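Support Centre
Ticket 544 – Time entries missing from draft bills after matter transfer
Product: Zekar Practice (time recording and billing)
Customer: Pawlak Romitz Lawyers
Opened by: Slavica Nikolovski, practice manager
Opened: 10 July 2025
Priority: High
Status: Resolved

Original report

When we run draft bills, time that was recorded before a matter was moved to another responsible lawyer does not come through. The entries are on the matter ledger and show as unbilled. They do not appear on the draft, and the draft total is short by the same amount.

We moved 40 matters in one batch when a partner went to part-time hours. I have checked seven of them by hand and all seven have the fault. Matters that were never moved bill normally. Disbursements are fine on every matter I looked at, including the ones that were moved.

We are on the hosted version. No error message is shown at any stage. The bill run reports that it completed.

What I have tried so far:

1. Logged out and back in, and cleared the browser cache. No change.

2. Ran the draft as a different user with full billing rights. Same result.

3. Ran a single draft outside the bulk run, using matter view, Billing, New draft. Same result.

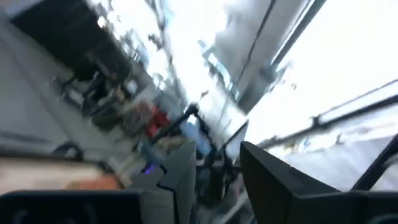
4. Opened one of the missing entries and saved it again without changing anything. That entry then appeared on the next draft. The others on the same matter did not.

5. Changed the billing period to All dates. No change.

I can't have staff re-save every entry one at a time. There are hundreds of them, and saving changes the Last edited date, which our trust auditor looks at. Month end billing is waiting on this.

Reply from support

Thank you for the detail, step 4 in particular is useful. Could you please send:

The Fee Earner Mapping report for one affected matter (Reports, Administration, Fee Earner Mapping).
The transfer log for the batch (Utilities, Matter Transfer, History, Export).
The rate card that was selected when the transfer was run.

Please don't re-save any more entries for now. If you need to get an urgent bill out, the entries can be added to the draft by hand with Add unbilled item, and this does not alter the Last edited date.

Update from customer

Both exports are attached. The rate card was Standard Hourly. I should add that the partner's matters were on an older card called Flultska, named for the client it was first set up for. We stopped using it for new matters in January but never closed it off. I wasn't involved in setting it up and I don't know whether it has anything to do with this.

Add unbilled item does work, thank you. I have used it for two bills that had to go out. It is slow but it will get us through the urgent ones.
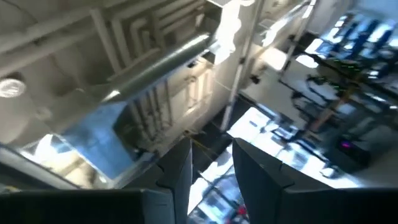 Slavica, the old rate card is the cause. I have reproduced it on our test system with your settings.

Each time entry carries a reference to the rate card it was recorded under. When a matter is transferred, the wizard offers Update rate references on existing unbilled time. Your transfer log shows that option was off. The matters now point to Standard Hourly and the earlier entries still point to Flultska. The draft bill only picks up entries whose card matches the matter, so they are skipped without a warning. Re-saving an entry refreshes the reference, and that explains your step 4.

Disbursements don't use a rate card and are not affected.

The missing warning is a defect on our side and I have logged it with the development team.

To correct the existing entries:

1. Make sure no one has a draft bill open on any affected matter. Drafts lock the entries.

2. Go to Utilities, Time Records, Repair References.

3. Under Scope, choose Transfer batch and select the batch from the list.

4. Set Amounts to Keep as recorded. This matters – the other setting reprices the old time at the Standard Hourly rates.

5. Leave Update Last edited date unticked.

6. Click Preview and save the list before you click Apply.

7. Delete any existing drafts on those matters and run them again.

The repair is recorded in the system audit log under the name of the user who ran it, so you will have something to show your auditor.

Update from customer

Preview run and saved. It lists 38 matters, not 40. I assume the other two are the ones I billed with Add unbilled item, but I would like that confirmed before I click Apply. Also, one of our lawyers has a draft open and is in court, so I can't start until that is closed.

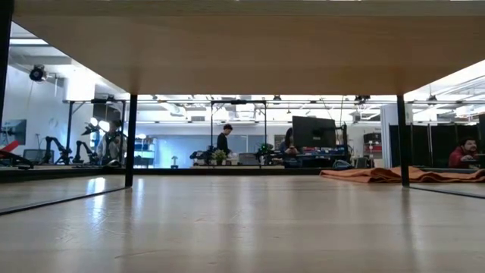 Yes, those two have no unbilled time left on the old card, so there is nothing for the repair to pick up. You can go ahead once the draft is closed. If the lawyer can't be reached, an administrator can release it from Utilities, Locks. Any unsaved narrative changes in that draft would be lost, so it is better to wait if you can.

Update from customer

Waited for the draft to be closed, then applied. It took 26 minutes. I re-ran the drafts for the whole batch and compared the totals with the unbilled ledger. They agree on every matter. Amounts are as originally recorded and the Last edited dates have not moved.

Two things for the product team, please. The option in the transfer wizard is under Advanced and is off by default – most people will not open that panel. And the bill run should say when it has skipped something.

We will also close the Flultska card. Is there anything to check before we do that?

Reply from support

Run Reports, Rate Cards, In Use and confirm it shows no open matters and no unbilled time. Then set the card to Inactive. Don't delete it, as past bills still refer to it when they are reprinted.

Both suggestions have been added to the defect record.

Resolution: References repaired by customer using Repair References, amounts kept as recorded. Defect raised for skipped entries with no warning. Closed with customer's agreement.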